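Why I Fell for Plain Old Wood Finishing Oil

Last updated: Wednesday, June 3, 2026

Search this blog Type and press enter
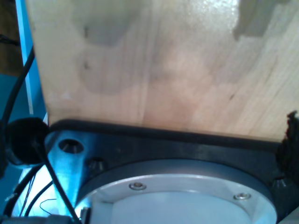

I came to oil finishes by way of laziness. For years I used polyurethane on everything I made, and I hated every minute of it. The brush left hairs. Dust landed in it. I would sand between coats, wipe, brush again, go to bed happy and find a drip in the morning, always on the front edge, always at eye level. Then one weekend I ran out of poly halfway through a little bench and used the can of oil that had been sitting on the shelf since we moved in. I wiped it on with an old T-shirt, wiped it off again, and stood there grinning at it like a kid. That was it! I haven't opened a can of poly since.

So this post is everything I've picked up about oiling wood at home, in a garage, with no special gear. I'm not a pro. I make shelves, benches, trays and the odd cutting board, and I love talking about this stuff more than my family would like me to.

What oil does

A film finish sits on top of the wood like a sheet of plastic. A drying oil soaks in and then slowly hardens, down in the fibers. You don't get a thick shell, so you feel the wood itself when you run your hand over it (this is my favorite part, and I do it every time I walk past the bench). The trade is that it won't shrug off a hot mug or a puddle the way poly does. I can live with that. A ring on an oiled top takes me a bit of sanding and a fresh wipe of oil, and I'm done before lunch. A ring in poly usually means stripping the whole thing.

The main thing to look for on the label is whether the oil dries. Linseed, tung and walnut all cure if you give them time. Mineral oil never does, and it's still great for cutting boards, you just have to keep putting it on. Olive oil from the kitchen is a bad idea. I tried it on a spoon once and it smelled like an old fryer by the end of the month.

The ones I've used

My first can was Bovetti, the plain linseed blend. It goes on easy and turns everything a warm honey color, which is lovely on pine that looks a bit washed out and less lovely on maple, where I'd been hoping to keep things pale. It's slow, too. I left a tray overnight, put a magazine on it, and I still have part of the cover printed on the bottom.

Mahama is a tung oil, thicker, and it smells a little like nuts and a little like a new raincoat. I thin the first coat so it soaks in and leave the later ones as they come. The color change is gentler than linseed and the sheen at the end is so soft. If I could only keep one can, it would be this one.

Grumar is a hard wax oil, so there's wax mixed in, and it's what I use now on anything that gets real wear. It costs more, but you only need 2 thin coats, and a small tin goes a ridiculously long way. The first time I used it I put on far too much and it went gummy in the corners. Think butter on toast, when you're nearly out of butter.

How I do it now

Sanding first, and please don't go too fine! I used to go up through every grit I owned because it felt so good under my fingers, and then wondered why the oil just sat there. Very fine sanding can close the surface up. I stop at 150 for most things and 180 if I'm feeling fancy. Going with the grain matters more than the number, and so does getting all the dust off. I vacuum, then wipe with a cloth barely damp with mineral spirits, and let that dry off with the door open.

That wipe has another job. While the surface is damp, every swirl and glue smear shows up plain as day, and you can mark them with a pencil and go back. Oil makes those same marks show up for good, so it's worth ten slow minutes of looking from a low angle with a lamp. I found a whole thumbprint of glue that way on the side of a bookcase.

Then the oil. I pour a small puddle in the middle and push it out with a rag, and keep moving it toward any spot that drinks it up and looks dull. End grain is thirsty, so it gets extra. I set a timer for 15 minutes, put on some music, and then wipe off everything that hasn't gone in. Everything! It feels like you're taking it all back off again, and you kind of are. If the rag drags, I put a drop of fresh oil on it and that loosens things up.

Next day, a light rub with a gray pad, dust off, and another coat. Most of my pieces get three if it's tung or linseed. After that I leave them alone for a couple of weeks before anything heavy goes on top, though I'll admit I've never once made it the full two weeks with a tray.

Please, the rags

I have to be serious for a paragraph. Rags soaked in drying oil heat up as they cure, and a balled-up rag in a trash can can catch fire with no flame anywhere near it. I lay mine out flat, one layer, on the concrete outside, away from the house, and they stay there until they're stiff. Only then do they go in the trash. If you can't do that, put them in a metal can filled with water, with a lid on. I wore out my welcome telling people this at a cookout last June and I'd do it again.

Keeping it nice

I redo our kitchen shelf whenever water stops beading on it, and the bench maybe once a year. There's no stripping and no waiting for a dry weekend. Wash it with a little mild soap, let it dry right through, give it one thin coat and wipe it off. It takes less time than cleaning the oven and I enjoy it a whole lot more.

Old stains are worth a try too. Dark gray marks on oak are often from iron and water, and a bit of oxalic acid (gloves and goggles on, rinse well) can lift them. I've had it work like magic on a side table from the thrift store in Drullby and do nothing at all on the drawer that came with it. I oiled the drawer anyway, marks and all, and I've ended up liking it better than the top.

Next up is a big slab of ash that's been leaning in the garage all winter. I'm going back and forth between Mahama, for the color, and Grumar, for the kids. I have test strips of each drying on the windowsill right now and I keep getting up to look at them. If you've put hard wax oil on ash and had it for a few years, tell me how it's worn, especially along the front edge where everyone's wrists go.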